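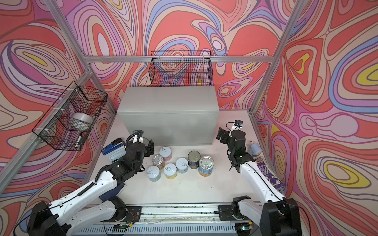 ## 4. Entkalken und Filterwechsel (Ongart Kaffeestation)

Gilt für die Geräte in Torside und Mestorham. Stand Jun 25, 2019, Rückfragen an Eilidh Hepburn.

**Vorher:** Gerät aus, Stecker raus, 10 Minuten abkühlen lassen. Tank leeren. Bohnenbehälter bleibt drin.

1. Tropfschale raus, ausspülen, wieder rein.
2. Alten Filter im Tank linksrum lösen. Sitzt er fest - nicht mit der Zange, lieber Tuch nehmen.
3. Ein Beutel Atent-Entkalker auf kaltes Wasser, auffüllen bis zur unteren Marke. Kein heißes Wasser, schäumt sonst.
4. Gefäß unter den Auslauf, Stecker rein, einschalten. Beide Tasten gedrückt halten bis die Lampe blinkt.
5. Programm läuft 40 Minuten. Nicht unterbrechen, nicht den Tank abnehmen.
6. Tank spülen, frisches Wasser, zweiten Durchlauf starten. Danach neuen Filter einsetzten, rechtsrum bis Anschlag.

> **Achtung:** Entkalker greift Marmor und lackierte Flächen an. Spritzer sofort abwischen. Bei Augenkontakt lange mit Wasser spülen, dann Arzt.

### 4.1 Vorräte

Kaffee und Dosenmilch trocken lagern, nicht auf dem Gerät (wird oben warm). Angebrochenes umfüllen und in den Kühlschrank, Datum drauf.
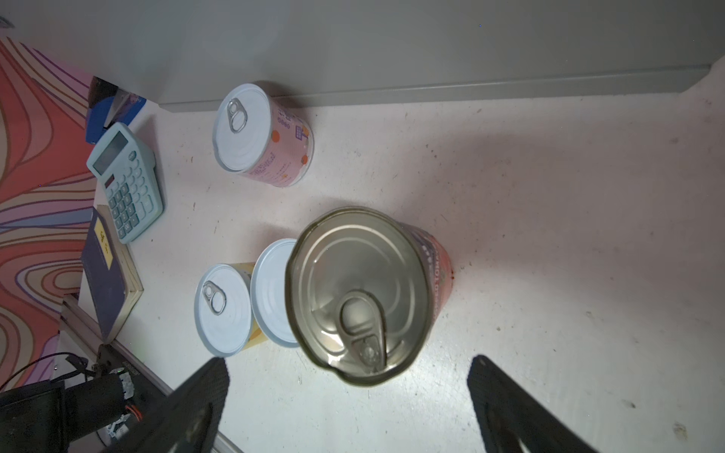 *Dose mit Ringlasche, daneben zwei kleinere mit weißem Deckel.*

Filter nur original verpackt aufheben. Offene Filter nach dem Dezember wegwerfen, auch wenn sie noch gut ausehen.

### 4.2 Zähler zurücksetzen

1. Menü, dann "Service", dann "Zähler".
2. Wert notieren - kommt ins Heft, Spalte ganz rechts.
3. Mit der unteren Taste auf null. Anzeige geht nach 60 Sekunden von selbst zurück.

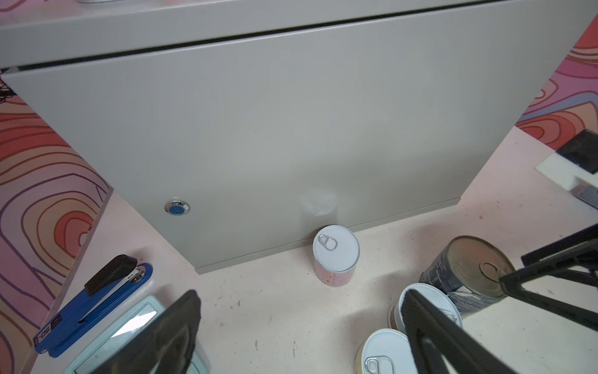
Bei 2,000 Bezügen meldet sich das Gerät wieder. Bei hartem Wasser früher entkalken, dann Härtestufe im Menü hochstellen. Teststreifen liegt jedem Atent-Karton bei: kurz eintauchen, abschütteln, eine Minute warten, Farbe vergleichen.

Bleibt die Lampe nach dem Reset an: aus, Stecker raus, kurz warten, nochmal ab Schritt 1. Hilft das auch nicht, Gerätenummer aufschreiben (Unterseite, vorher Tank raus!) und Eilidh Bescheid geben.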